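Flattening boxes for the move / storage – how are you all doing it?

Started by plundercrumb, 29/01/2019

plundercrumb wrote:
OK so. We're packing up the craft room and I have a mountain of cardboard. Little mailer boxes mostly, the kind with tabs and tuck flaps, not the big brown moving ones. I want to keep a good chunk of them flat for reuse (I sell stamps and small prints, ship maybe a few a week) and recycle the rest.

Problem is they won't STAY flat. I fold one down, put it on the pile, turn around and it's half standing up again like a tent. Pile falls over. Repeat. Also tearing edges when I pull the glued side apart, which kind of ruins it for shipping.

What do you guys do? Is there a trick or do I just need heavier books.

gluestick_tam wrote:
Heavier books lol

But really, fold the crease BACKWARDS first. All the way, hard, run your thumbnail down it. Then forward again. Cardboard wants to go back to where it was and you have to break it of the habit. I use a bone folder but the back of a spoon is the same thing.

oldbarnroad wrote:
Disagree with the backwards fold if you're reusing them. Every time you reverse a crease you weaken it. Do it twice and the corner splits the third time you build the box. For recycling, sure, go nuts, stomp on it.

For reuse: fold flat the one way, stack with the folds alternating left and right, tie with cotton string both directions. Done. My piles have sat in the garage since August and are still square.

plundercrumb wrote:
ok alternating is smart, I had all the folds on the same side so of course it leaned. duh

hala_mama4 wrote:
Which boxes? Because the Kaplan ones from the office place are awful for this, the flute is so stiff it never lies down. I got 400 of them in a lot sale and regret every one. The Zandilel mailers fold like butter but they're thin, I wouldnt send anything breakable.

plundercrumb wrote:
Mix. Some Kaplan yes!! Some with no name on them. And a bunch of half boxes where someone (me) cut out a piece for a stencil and then put it back in the pile.

oldbarnroad wrote:
Toss the half boxes. You will not use them.

gluestick_tam wrote:
You WILL use them. Dividers. Drawer liners. Paint test scraps. Something to cut on. I have never once regretted keeping an odd piece with a curve cut in it, those rounded tab bits make great finger pulls on a homemade drawer organizer.

oldbarnroad wrote:
And this is how a person ends up with a closet full of scraps.

gluestick_tam wrote:
It's a shelf. One shelf. (ok two)

Satish Shakya wrote:
Hi all, long time reader. I run the pack table at Plundcombe, we're a small mail order place, so I break down boxes all day. Few things.

Clear table first. Sounds dumb but if there's tape ends and plastic bags all over, everything snags and you get torn edges. Pale top is good, you can see staples on it.

Open the glue seam from the END, not the middle. Slide something thin in, butter knife, old gift card, and go slow. Pulling from the middle is what makes that ragged edge.

Odd pieces get folded once along the existing crease and go in their own bin standing up like files. Don't try to stack them flat with the whole boxes, diffrent shapes, it never works.
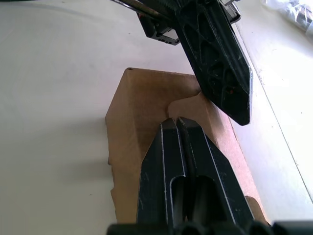
Is it OK to reuse a piece of cardboard with one torn edge?

For dividers and padding it's fine, but for an outside wall of a box trim it back to a clean line first or leave it out, a tear keeps running once there's weight on it.

Anyway hope that helps. The standing up bin is the big one for me, changed my whole station.

plundercrumb wrote:
Satish this is gold thank you. The gift card thing!! I have a drawer of dead gift cards. Going to try tonight.

What kind of bin? Like a milk crate?

Satish Shakya wrote:
Any box with stiff sides, taller than it is wide. Mine's just a bigger cardboard box with the top flaps taped down outside. Don't pack it tight or you can't flip through.

hala_mama4 wrote:
Seconding standing storage. I keep mine next to the washer between the wall and the machine. Only thing – moisture. Mine went soft over the summer and smelled like a basement. Now there's a piece of foam under them and I leave a gap at the wall.

oldbarnroad wrote:
Never in a laundry room. Never in a bathroom. Cardboard drinks water out of the air. If it feels limp when you bend it, it's done, recycle.

hala_mama4 wrote:
some of us don't have a barn, oldbarnroad

oldbarnroad wrote:
Fair. Neither do I anymore, it's just the user name.

Tuulikki Riihimäki wrote:
Question on the recycle side. Do you all take tape off? My town's sheet says "remove tape" but my neighbor says they don't care. I have spent so many evenings peeling. Fingers are wrecked.

gluestick_tam wrote:
I pull the big strips, leave the little bits. Life's too short.

Satish Shakya wrote:
Depends on your hauler, call them. Ours takes paper tape no problem and wants the plastic stuff off if it comes easy. Shipping labels can stay on, but black out the address if that bothers you. Plastic bags go nowhere near the cardboard bin, that's the one they'll actualy reject a load for.

Tuulikki Riihimäki wrote:
Thanks, will call. Also a tip back: hair dryer on plastic tape, low, a few seconds, peels in one piece. Not on anything glossy though, it curls.

oldbarnroad wrote:
Hair dryer for box tape. Now I've heard it all. Just score it with a knife and rip.

Tuulikki Riihimäki wrote:
I did that and scored right through the flap. Several times. Hair dryer.

crate_and_barry wrote:
Jumping in on the backwards fold fight. I'm with tam, but only on single wall stuff. Thick double wall, do not reverse it, the inside liner cracks and you get that white dusty line. For single wall mailers a reverse crease is no big deal, I get five or six builds out of them.

oldbarnroad wrote:
Five or six! I get a dozen.

crate_and_barry wrote:
ok well you're a better man than me

gluestick_tam wrote:
How many boxes does anybody really need to build a dozen times though. If I get two trips out of one I'm happy, it was free.

hala_mama4 wrote:
This. Also I think there's a limit on how many to keep?? I finally set one. One bin by the door, one under the bed, anything over that goes out on pickup day. My sister in law had to rent a bigger unit and half of it was EMPTY BOXES. Paying rent on air.

plundercrumb wrote:
ouch. that's me, I'm the sister in law

Update btw. Did two hours. Gift card works great on the glue seams, way fewer rips. Alternating folds works for the whole boxes. I did the backwards fold on the Kaplans only, they're so stiff I figured they can take it, and they're finally laying down. Sorry oldbarnroad.

Whole mailers counted out to 107 which is way more than I thought. Keeping maybe half.

Odd pieces are in a standing bin, one fold each. Kept the ones with curves cut in them. Sorry again oldbarnroad.

oldbarnroad wrote:
I'm used to it.

Size sort those mailers before you tie them. Small with small. Mixed bundles slide.

plundercrumb wrote:
they were already tied

they are now untied

Satish Shakya wrote:
Write the inside size on the top one with a marker too. Then you're not opening a bundle every time to check if the print fits.

Tuulikki Riihimäki wrote:
And write it on the edge, not the face, if they're standing up. I learned that after labelling everything on the face.

crate_and_barry wrote:
What do you do about the ones where the crease is in the wrong place? Like you folded it crooked and now there's two creases and it wants to bend at both.

gluestick_tam wrote:
Strip of paper tape over the bad one, inside. Stiffens it enough. Or that's your drawer divider, congrats.

oldbarnroad wrote:
Recycle.

hala_mama4 wrote:
lol every time

plundercrumb wrote:
Last q then I'll let this drop. String or rubber bands for the bundles? I have a ton of bands but they seem to bite into the edges.

Satish Shakya wrote:
String. Bands dent the corners and go brittle after a while. If you only have bands put a scrap of card under them at each edge.

gluestick_tam wrote:
SEE. Scraps. Useful.

plundercrumb wrote:
String it is, got a ball in the kitchen. Back to sorting, the 8 inch ones next.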